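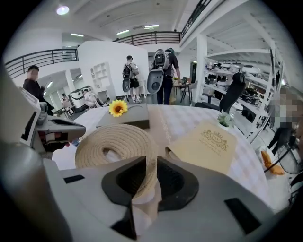

How do I get a flat woven rope to stay rolled up?

3 min read
March, by Hélder Frade

Cookies help us run Hitance Help. By staying on this page you agree to their use. OK / Settings

Hi all, silly little problem but it's driving me nuts. I've got a length of beige woven rope, more of a strap really, 73 inches of it, and I want it to sit on a table in a nice tight roll next to a fake sunflower. We do these tables at the Viledach hall and I'd like the rope to look like part of the setup and still be usable when I need to tie something down.

I roll it on the tabletop starting from one end, pulling as I go, and it looks great for a bit. Then I stand it up on its edge so you can see the hole in the middle, walk off to do the chairs, and when I come back the outside loops have let go and the whole thing has gone wide and floppy. I tried a rubber band (ugly, and it dents the rope) and I tried tucking the end under, which pushed the middle out the other side like a telescope. Is there a trick to this? Do I need to sew it? I can sew, badly.

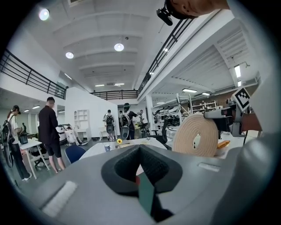

lobsterpot_jen
You're probably pulling too hard at the start and then going slack toward the end, I did it that way for years! Start with a loose little loop, big enough for your finger, and keep the same gentle pull the whole way. A tight middle is what makes it telescope, it's trying to unwind and it can only go sideways. Once you've got it rolled, lay it flat and press down on it with your palm so all the edges line up, then leave a heavy book on it for 90 minutes or even overnight. Mine hold their shape much better after that.

For the tail, two or three stitches in beige thread through the last loop and the one under it. Bad sewing is fine, it disappears into the weave. Snip it when you need the rope.

prorkel_paul
glue gun

Stan W.
Please don't use the glue gun if you want the rope back afterward, it goes into the weave and stays there. A short T-pin pushed in at an angle does the same job and comes right out. Watch the point if there are kids at the table.

I'd also think about the surface. I have a smooth tabletop at home and a roll on its side creeps a lot more there than it does on a cloth. Try a small square of shelf liner under it, cut smaller than the roll. I bought a pack of 40 squares and I'm still on the first few.
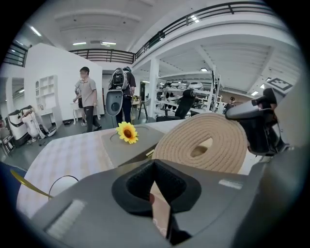 Rope roll on its side, with the sunflower to the left.

Hélder Frade
Thanks Jen, the loose middle fixed the telescope thing right away! Going to try the pin before I get the needle out. Stan, what length T-pin? The ones I found look huge.

Stan W.
The shortest they sell. If it pokes out the other side, slant it more.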